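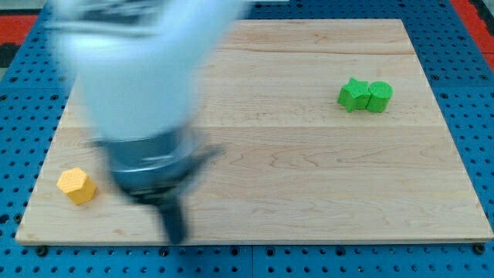
Figure 4.1. Arm moving over the sorting board, gripper open. Yellow hexagonal block at left, green star and cylinder at right.

Introduction to Robot Handling
Handout 4: The sorting exercise
Module leader: Catriona Imrie. Lab supervision: Rüdiger Eichhorn.

Read this handout before you come to the lab. You should already have finished Handout 3 (frames and tool offsets) and have a saved calibration for your bench. If you lost yours, repeat section 2 of Handout 3 first. Calibrations are not shared between benches.

4.1 The task

Foam blocks are placed on the maple board. Your program has to find them, pick them up one at a time and put them down in groups by colour. The exercise looks simple and most groups get a first pick early on. The marks are mainly for what happens after that: blocks that touch, blocks that sit close to the rim, and the path the arm takes between picks.

You work in pairs. Both names go on the log sheet, and both of you should be able to explain any line of the program when asked.

4.2 The board and the table

The board sits on the blue perforated table. Do not loosen any bolts. If the board has been knocked and you think it has shifted, tell Rüdiger and he will reset it.

The board frame has its origin at the front-left corner as seen from the operator's side. X runs to the right along the front rim, Y runs towards the back, Z is up. Board height is Z = 0. In Plonach, the lab software, this frame is called BOARD and is already loaded. Give all pick and place positions in BOARD. Positions in the base frame will run, but they will not be marked.

The grain of the wood is strong enough to confuse a plain edge detector. Last year's groups spent a lot of time on this. Use colour to separate the blocks from the board first, then look at the outline.

4.3 Blocks

Shapes differ in how well they suit a two-finger gripper.

Hexagonal prism. Has three pairs of parallel side faces, so there are three good grip angles. Choose the one that needs the least wrist rotation.

Cylinder. Any grip angle works when it stands alone. Close slowly, as a cylinder can slide sideways if one finger arrives first.

Star. The difficult one. A five-pointed star has no pair of parallel faces. Gripping across two tips bends the foam and the block turns as it is lifted. Nele Lindemann's notes on the course page show a grip with one finger in a notch and the other on the point opposite. Start from that.

In Figure 4.1 the star and the cylinder are touching. A colour mask will return them as one green region, with one centre somewhere between the two. If your program sends the gripper to that centre, it will come down on foam. You need a way of noticing that a region is too large or the wrong outline for one block, and then either splitting it or moving one block away before picking.

4.4 Moving between positions

Every transfer has three parts: up to the travel height, across, and down. Do not combine them in this exercise. The travel height is 157 mm above the board, measured at the fingertips with the gripper open. It is stored in Plonach as Z_TRAVEL. Use the name in your program and leave the value alone.

A sideways move with the fingers close to the board will sooner or later sweep a block away or catch the rim. Check the fingertip height in the position display before you command any sideways move by hand.

Speed is limited to 30 per cent for first runs. Once a full sort has run without a stop, ask for the limit to be raised. Camera images for block detection must be taken with the arm parked and at rest. An image taken while the arm crosses the board shows a smeared arm and its shadow, and the shadow alone can upset the colour thresholds.

Put a wait of 1000 ms after the park command and before the image is taken.

4.5 Procedure

Switch on the controller and wait for the ready message.
Load your calibration and check it by touching the reference point from Handout 3.
Place one block on its own in the middle of the board. Detect, pick, place, park.
Repeat with each shape.
Place two blocks of different colours, well apart, and run a sort.
Place two blocks of the same colour so that they touch. Run detection only, and save the mask.
Write or adapt your splitting step, then run the full sort.
Park the arm, save the log and switch off.

Keep hands off the table whenever the drives are enabled. One of the pair holds the stop button for the whole run, and that person does not type.

4.6 What to hand in

One report per pair, 8 pages at most, including figures. It should contain:

the program, with comments
the mask of the touching blocks, before and after splitting
a table of pick attempts by shape, with failures listed and a cause given for each
a short paragraph on the star grip you chose and the others you tried

Failed picks do not lose marks if they are explained. A table with no failures in it will be checked against the log.

Reports are due at the end of April. Upload them to the course page as a single file. Questions about marking go to Catriona, questions about Plonach to Marlene Araújo.

Reading for next time: Handout 5, sections 5.1 and 5.2 (force limits and soft objects).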